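Gripper Comparison Gallery: Stunitz vs. Mastden Fingers

Posted Sep 18, 2024

I've been meaning to put these up since April, when I first started swapping finger sets on our hand-held grippers and keeping notes in a file that got way out of hand (339 entries, and my spelling gets worse as it goes). The short version for anyone who skipped my earlier posts: I'm comparing two finger designs, the Stunitz and the Mastden, on soft stuff. Towels, shirts, bedding, anything that flops. Rigid parts are easy to grab and everybody has already tested those to death, so I went for laundry!

My routine is pretty plain. I do 40 grasps per finger set on each fabric, then take a break, then swap fingers and go again. The controller is the Kanaan board I wrote up last time, same firmware, and I left the closing force at 28 percent for everything. I know some of you like it higher. I tried it higher on a thin pillowcase and got creases I couldn't shake out, so 28 it stays for now.

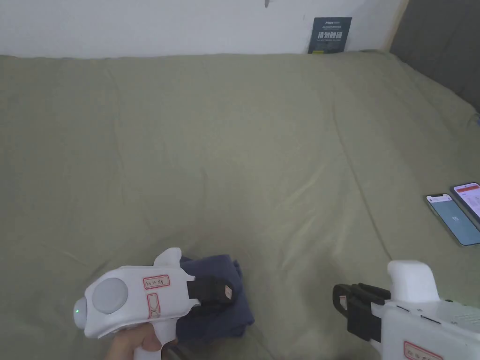

Jaws closed on the navy cloth, second gripper open on the right.

Thick folds like these are where I expected the two designs to come out even, and on my score sheet they nearly did. Where they split was on single layers. The Stunitz set kept picking up the layer underneath too, which drove me nuts, and the Mastden set was better about it but wanted a slower approach. I also like working with a gripper on each side of the bed sheet, one holding and one reaching in. It takes some practice (my left hand is still hopeless at it) but regrasping goes so much quicker once you get the rhythm. 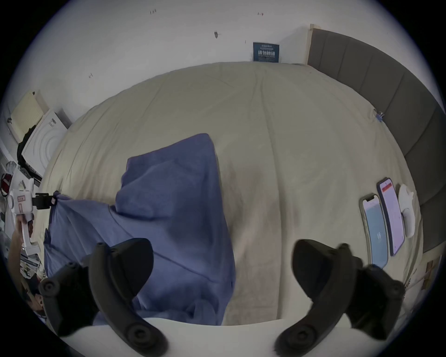 Gallery no. 3, page 28

Blue towel, from the gripper's own camera. I love this angle for checking finger placement: you get both fingertips and the towel together, and a fair bit of the room besides. The wide view did take me a while to get used to, with everything curving out toward the sides, and I still misjudge distances near the corners.

Next up is the Stiser wrist mount, which I've only had on the bench so far. If you've run one with a wide lens, send me your settings, I'd love to compare before I start another round of towels.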